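The Case for Sectioning
Aurelia Schwaiger

Most advice on long hair concerns what to put on it. Very little concerns where it is while you work on it, and I think the second question matters more. A head of waist-length hair is a load of fiber hanging from one end. It slides, it swings, it catches on whatever is next to it. Any method that treats it as a single object will produce knots faster than it removes them.

My position is simple. Long hair should be divided before anything else is done, the sections should be smaller than feels necessary, and each one should be held above the point where the comb is working. Product comes after that, if at all.

The usual objection is time. Kumudini Mondal, who taught the evening course I took in Gerach, had us comb the same practice head twice, once loose and once in sections. The loose pass was quicker for everyone in the room. She then had us turn the heads around and check the nape, where the loose pass had simply ridden over the tangles and packed them down. Redoing the nape took longer than the sectioned pass had taken in total. I have repeated the exercise at home and see no reason to revise her result.

The holding hand does more of the work than the comb. Grip the section firmly a little above the knot and the pull stops at the grip. Without it, the pull goes to the root, and the person in the chair tips their head back to follow it, which changes the angle of everything you have just laid out. Start at the ends. Move up by the width of a hand. When the comb passes cleanly from the grip to the ends, move the grip.

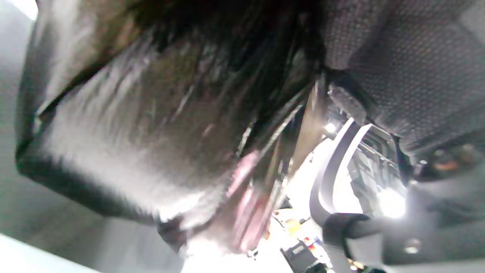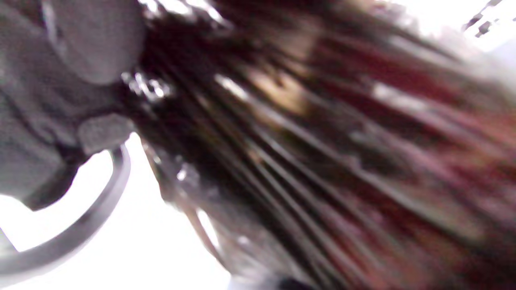
Dark hair adds a difficulty that I rarely see discussed. Under a single overhead light, dark strands in the mass merge into one tone and the surface shine gets all the attention. A shiny top layer says nothing about the layer under it. I rely on touch for the inner sections and use light only for the parting. A lamp placed low and to one side helps more than a brighter one overhead.

Color-treated lengths should be judged separately. Where a tint meets untreated hair, the two parts can behave differently under the same comb, and I would rather make an extra section at that line than drag one setting of the hand through both. Leopold Tanner disagrees and says a good conditioner removes the difference. It reduces it. I have not found that it removes it.

Then there is the seat. A tall padded back is comfortable and wrong. Hair gets trapped between the back and the shoulders, and every small movement of the sitter works it into a mat. Woven and mesh covers are worse than smooth ones for fine ends, in my experience, though easier to keep clean. The best thing I have used is a plain low stool, and the second best is a Kivberg desk chair with the back unbolted. If the back has to stay, bring all the hair over it before starting, or drape a smooth cloth across the top edge.

Tools I will keep short. One wide comb, one medium comb, 5 clips. The clips should be the long flat kind without teeth. I own a Tastano detangling brush and it is fine for finishing – it should not be the first thing through the hair. Clips with decorative parts belong on the finished style, since they snag on removal.

None of this applies to short hair, and for shoulder length I would accept two sections instead of six. For anything longer, clip first and comb second. Begin at the nape, left side, with everything else pinned up out of the way.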